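Betreff: Re: Haushaltsaufgaben – wie weit ist das denn nun wirklich?
Liste: Plivinero-Diskussion

> Auf der Messe in Drirkdale hieß es wieder, der Haushaltsroboter
> sei in zwei Jahren serienreif. Gezeigt wurden Schubladen, Griffe,
> Dinge vom Tisch nehmen. Ihr rechnet in eurer Simulation doch
> genau solche Aufgaben. Kann jemand sagen, was davon belastbar ist?
> Mich interessiert vor allem, ob man das auf unsere Kommissionierung
> bei Popescu übertragen könnte. Dort liegen auch nur längliche Teile
> auf Tischen.

Hallo Liste,

zu den zwei Jahren kann ich nichts sagen, zu den Aufgaben schon. Unser letzter Durchlauf mit dem Girkari-Planer umfasste 2.415 Episoden, alle in Simulation, alle mit Parallelgreifer und Blick aus der Handgelenkskamera. Vollständig gelöst nach unserem Kriterium (Objekt gegriffen, angehoben, am Ziel abgelegt, Greifer wieder frei): 669. Wer das für eine schlechte Quote hält, hat recht. Vor dem Umbau der Anfahrtsplanung im Dezember lag sie allerdings noch deutlich niedriger.

Die Fehler verteilen sich sehr ungleich. Die Zange selbst ist selten das Problem. Wenn der Stab mittig zwischen den Fingern liegt und der Anfahrwinkel stimmt, schließt der Planer fast immer sauber. Verloren wird vorher: beim Suchen, beim Drehen des Handgelenks und bei der Entscheidung, wie tief man über der Tischplatte anfahren darf. Zur Veranschaulichung vier Ansichten aus der Handkamera.

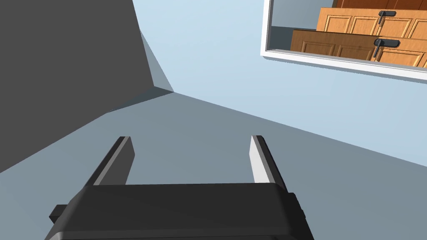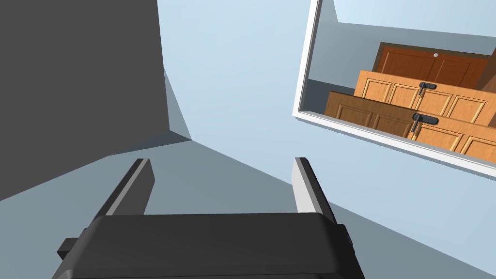
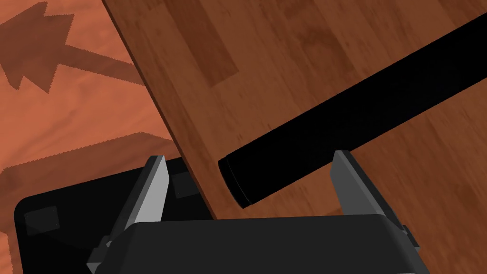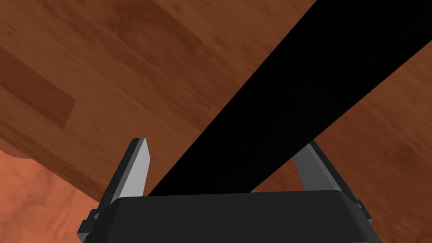 Gerenderte Ansichten aus der Simulation, Greifer jeweils geöffnet. Bild 1 und 2: Blick in den Raum; Bild 3 und 4: schwarzer länglicher Gegenstand an der Holzfläche.

Zu den ersten beiden: Solche Ansichten sind für die Objektsuche undankbar. Große einfarbige Flächen, kaum Textur, und die Holzschränke mit den dunklen Hebelgriffen stehen im zweiten Bild im Spiegel. Ein Detektor, der auf Griffe trainiert ist, meldet dort zuverlässig Treffer, und die Tiefenschätzung legt sie hinter die Wand. Wir filtern das inzwischen über die bekannte Raumgeometrie. In einer fremden Wohnung hat man diese Geometrie nicht, und damit ist der Filter dort wertlos.

Zum dritten und vierten Bild: Die Lage zwischen den Fingern sieht jeweils günstig aus. Aus einer einzelnen Ansicht folgt aber noch nicht der Abstand zur Platte. Mattes Schwarz liefert wenig Struktur, im vierten Bild ist entlang des Gegenstands fast nichts zu holen. Wir schätzen die Höhe deshalb aus mehreren Blickrichtungen und fahren im Zweifel langsamer an. Das kostet Zeit – im Median 26 Sekunden bis zum ersten Kontakt. Ein Mensch am Packtisch hat das Teil in der Zeit längst weggelegt.

Noch ein Punkt, der in den Messevorführungen regelmäßig fehlt: die Fehlerbehandlung. Rutscht ein Teil weg, beginnt unser System die Suche von vorn, ohne Gedächtnis für die letzte Position. Das ist eine Schwäche der Implementierung und kein prinzipielles Hindernis, aber bisher hat es hier niemand ordentlich gebaut. Der Zustandsschätzer aus dem alten Zweig ließe sich vermutlich wiederverwenden, die Schnittstelle passt nur nicht mehr.

Zur Frage nach Popescu: Übertragbar ist am ehesten der Greifteil. Feste Tischhöhe, bekannte Teile, eine ortsfeste zweite Kamera von oben – damit entfallen die meisten unserer Fehlerursachen. Dann braucht man allerdings auch keinen Haushaltsroboter. Ein stationärer Arm mit gewöhnlicher Bildverarbeitung dürfte das billiger und schneller erledigen. Reibwerte und Fingerkräfte aus der Simulation würde ich auf keinen Fall ungeprüft übernehmen, die sind bei uns nie gegen echte Hardware abgeglichen worden.

Falls es konkret wird, bräuchte ich Teilegewichte, Oberfläche und die geforderte Taktzeit. Die Fehlerliste kann ich als Tabelle auf den Listenserver legen, die Spalte »Abbruchgrund« ist bei den älteren Episoden aber nur teilweise gefüllt.

Grüße aus dem Simulationskeller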